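Wurkport Family Exchange > Sorting and Donating > Questions about folding

Last updated: October

What condition should clothes be in?

Washed, fully dry and free of strong scents. Faded colours are fine. We can't pass on anything with mould, large holes or broken zippers. Check grey and pale items in good light, as marks are easy to miss on them.

Can I fold on the kids' play mat?

Yes. A mat is softer than the kitchen table and wide enough to spread out a towel or a bedsheet. Wipe it down first and let it dry. Crumbs collect where there are joins. 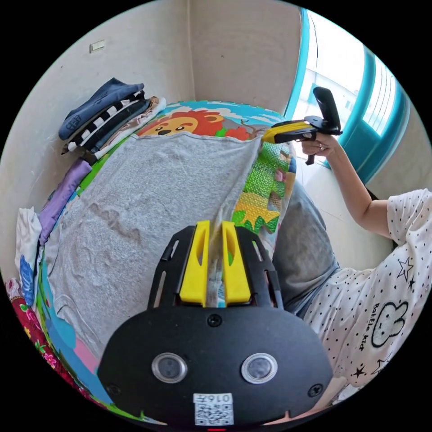
How do I fold a hooded sweatshirt?

Lay it flat with the front facing down. Smooth out the body, fold each side in towards the centre and lay the sleeves straight down the back. Fold the hood down over the shoulders, then bring the hem up to meet it. If two people are folding, one can hold the top while the other straightens the bottom.

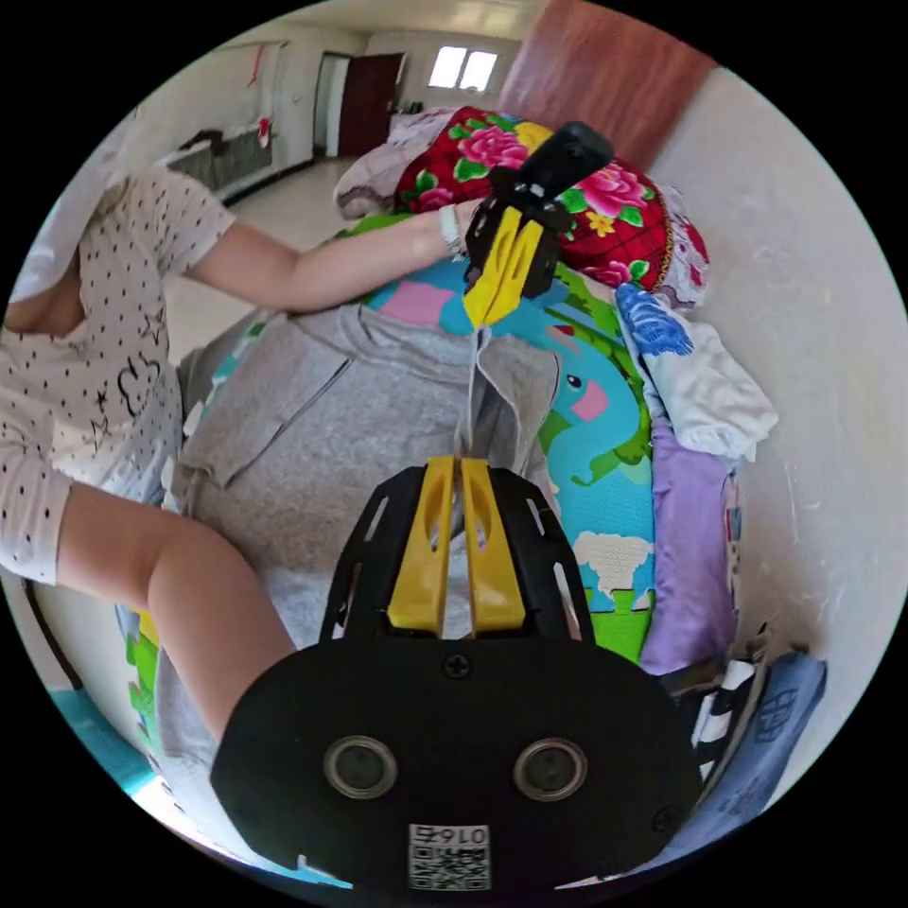 Heavier fleece may need to be folded once more to fit our boxes. Leave drawstrings in, but tie them loosely so they don't pull out. Do up zippers before you start.

How high can I stack things?

Our shelves at Ullbridge have 48 cm between them, so please keep piles lower than that. Put thick items at the bottom and T-shirts on top. Patterned and plain clothes can go in the same pile if they are the same size.

Do I have to fold everything at once?

No. Leave what you haven't got to in one heap and keep it apart from the finished stack, so nothing gets folded twice.
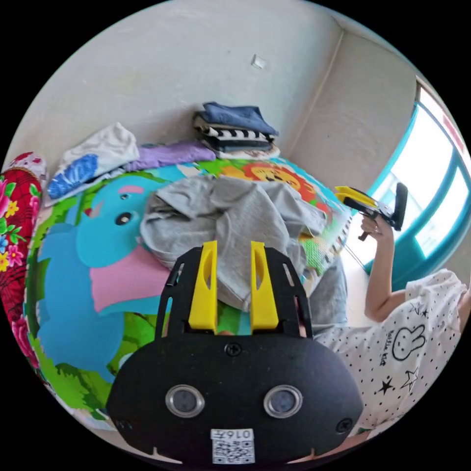 Socks and underwear can wait until last. We only take these new, in pairs or unopened packs. Baby clothes should be bagged separately and marked with the size.

Where do I drop off?

Ullbridge and Sestside both take clothing. Brekke takes bedding and towels only. The limit is 14 bags per household each month. For larger loads, ask for Krystyna Krawczyk at the Sestside counter before you bring them in.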